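Subject: Re: [vonder-fans] Where did the Oltgate cast end up?
Date: Saturday, January 25, 2020
To: the Vonder list

Good morning, everybody, and thank you for all the kind notes after my last message. I'm up early with a big mug of tea and I finally have time to answer properly, so please get comfortable.
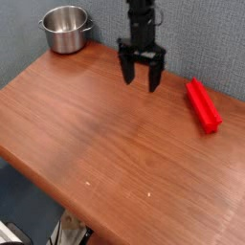
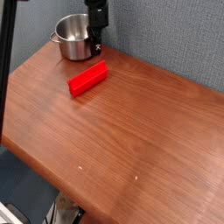
Steel pot on the wooden table, both times.

Category: Television / Old serials / Oltgate

A list member wrote:

> I only joined in June, so forgive me if this has been gone over a
> hundred times. My mother and I used to watch Oltgate every evening
> when I was small, and she still talks about the man who played the
> old ferry captain. She is sure he retired from acting right after the
> last episode and moved to the coast. I always thought he went back to
> the stage. Do any of you know which of us is right? And is it true
> that there were 290 episodes? The listing I found stops at 200 and
> then just says "further episodes not catalogued."
>
> Also, is the Policarpio theater still standing? My mother saw a live
> show there with some of the cast and would dearly love to go again.

Well, you and your mother are both right, in a way, and I hope that keeps the peace at home! He did leave television when Oltgate finished. He gave one interview to the old Vonder newsletter (the paper one, which some of you will remember arriving folded so badly you could hardly read the middle) and he said he was tired of getting up in the dark to be at the studio, and that he wanted to live somewhere he could hear the water. So he and his wife took a little house on the coast, and your mother has that part just as it was.

But he didn't stay quiet for long. The second winter after that he was back at the Policarpio, playing the grandfather in a comedy I'm afraid I have forgotten the name of. I was there on the opening night with my sister. He came on in the first act with his hat on backward and had to stand and wait for the clapping to die down before he could say his line, and you could see that he was moved by it. He did three seasons there, always the winter ones, and went home to the coast for the summers. I think it suited him very well. His voice was always too big for a television set, in my opinion, and on the stage he could let it go.

Now, the episodes. Yes, 290 is the right number, and I can say that with some confidence, having kept the printed schedules in a shoebox all these years. The trouble with your listing is that it was put together from the Kosano reruns, and Kosano only ever bought the first 200. They stopped right in the middle of the flood story, if you can believe it, with the captain's daughter still on the roof of the grain store! People wrote in by the sackful. I wrote in too, twice, and got a very polite card back both times saying that my comments had been passed along. The remaining episodes were shown once, the first time around, and then went into storage.

What became of them in storage is a longer story. There was a newspaper piece years ago that said everything after the flood had been wiped so the tapes could be used again. That was repeated so often that most of us took it as gospel. Then a member of this list, whom many of you will know from the summer get-togethers, found out that 20 of the late episodes had been copied for a station overseas and sent back when the contract ran out. They are the wedding episodes, mostly, and the one where the post office burns. I have seen four of them on a rather snowy copy and I cried like a child at the wedding, even though I knew perfectly well what was coming. The actress who played the bride hardly says a word in it. She just keeps straightening her gloves. I had remembered that scene as much longer than it is.

As for the others, I would not like to say they are gone for good. Things do turn up. But please, if anyone offers to sell you a "complete set," be careful. A lady on another list paid a good deal of money for one and received the Kosano episodes with new labels and some of them twice over.

The Policarpio is still standing, I'm happy to say, but it isn't a theater at the moment. It was closed when the heating failed and then stayed closed. The front has been cleaned and the old lettering is back over the doors, so it looks very handsome from the street, and there is an appeal going to put the seats back in. The last letter I had said they had raised 2,000 toward the first row, and I gave a little myself. If they do open again they mean to start with an evening of songs and scenes from the old serials, and I would think that half this list will be fighting over the tickets. I'll be there with my sister if our knees allow it. Your mother should come and sit with us.

One more thing while I think of it. Somebody asked before Christmas who sang the closing tune, the slow one they used in the later years. The credits only give the orchestra. I have always believed it was the same woman who played the baker's wife, as the way she says her r's is so particular, but I have never seen it written down. If any of you has the record sleeve, would you look on the back for me? Mine lost its sleeve in a move and has been living in a pillowcase.

And do tell your mother that the captain's pipe was never lit, not in one single episode. He couldn't stand tobacco. He told the newsletter he filled it with dried mint from the garden so that it would look right from the side.

I have the shoebox out on the bed now, so if there's a particular week you'd like me to look up, just write back to the list with the month, and I'll go through it this evening after supper.

Warmest wishes to you all, and to your mother especially

_______________________________________________
Vonder list
To change how you receive messages, reply with the word DIGEST or SINGLE in the subject line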